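Dankwa puts laundry robot purchase back on the list, with a smaller number

27/11/2025

Dankwa, the housing operator, has revived a plan to buy two-armed robots for the laundry rooms at its assisted living buildings, according to a budget paper sent to residents this week. The request is for $111,000. In October it was for $200,000, and it was sent back with questions that the new paper answers only in part.

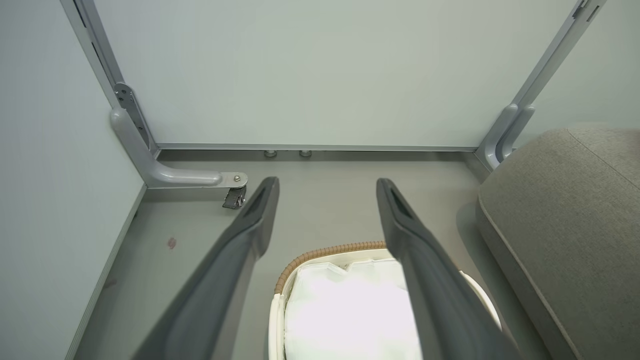
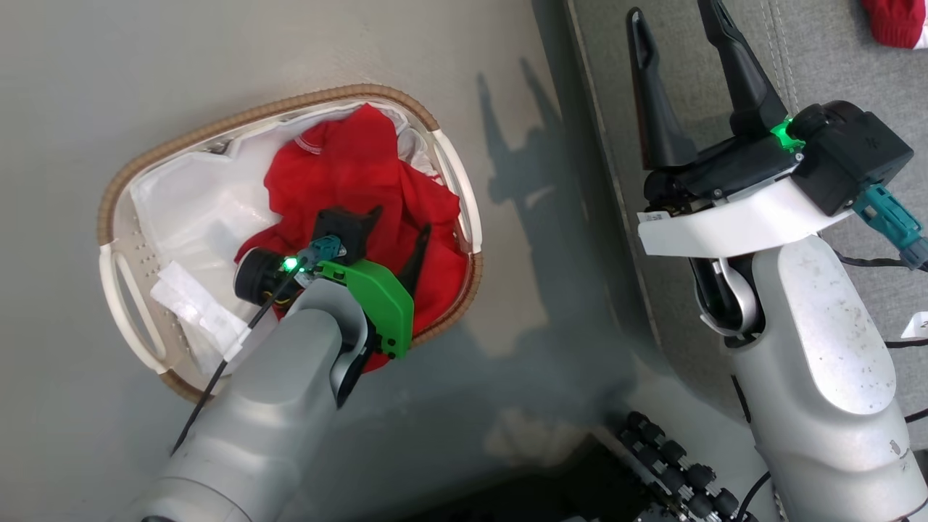 Basket work with robot grippers. The second picture shows one gripper in a red garment.

The money would cover two machines from Ranari, floor preparation in one building and a year of support. What it would not cover is a second year of support, which the paper lists as "to be negotiated." Residents who remember the kitchen dishwasher contract may want to read that line twice.

The case for buying rests on staff time. Dankwa says laundry takes 40 staff hours a week at Cisham, the larger of the two sites being considered, and that much of it goes to moving clothes in and out of baskets and sorting what is in them. The paper assumes the robots could take over 37 percent of that work by the end of the first year. It does not say where the percentage comes from. An appendix credits it to "vendor guidance," and the vendor is the company that would be paid.

There is also the question of what counts as taking over the work. A shirt picked out of a basket still has to be turned right side out, checked for stains, folded and sent to the right door. The paper mentions folding once, under "future capabilities." A budget for this year should probably be judged on what the machines can do this year — and on that subject there are two paragraphs, one of them about the warranty.

No speed is given for the picking itself. Dankwa said in a written reply to questions that timing would be "established during the pilot," and that a fair comparison with staff would depend on the load. It added that the robots could run in the evening, when the rooms are quiet. Asked whether a staff member would need to be present, it said yes, at first.

That answer matters for the sums. If a person has to stand by, the hours are not saved, only spent differently. The budget paper carries no line for supervision, and none for training either, although the Ranari quote attached to it recommends training for every employee who shares a room with the equipment.

Some costs have come down since October for plain reasons. The earlier plan had four machines and now there are two. Work on the laundry room at Dumum has been dropped altogether, leaving that site with a robot on the list and no date for the floor it would stand on. Dankwa says the existing floor "may be adequate."

A lease was looked at and turned down. The paper says leasing would cost more over five years, and that may well be right, but it takes for granted that the machines will still be wanted in five years. Gripper hardware is changing quickly, and spare fingers, cables and motors are priced in the quote only for the first year. A shorter lease at one site would tell the operator most of what it needs to know before it owns anything.

Dankwa has been careful to say that no jobs would be cut. Laundry staff would be moved to "resident-facing duties," though the wage budget for those duties is unchanged. Two laundry positions at Cisham have been vacant since the spring, and the paper does not say whether they will be filled.

Residents can send comments in writing through the front office at either building until the budget closes. The full paper, with the Ranari quote, is available there on request. The supervision estimate is not in it, but Dankwa says one is being prepared and will be shared before the order is signed.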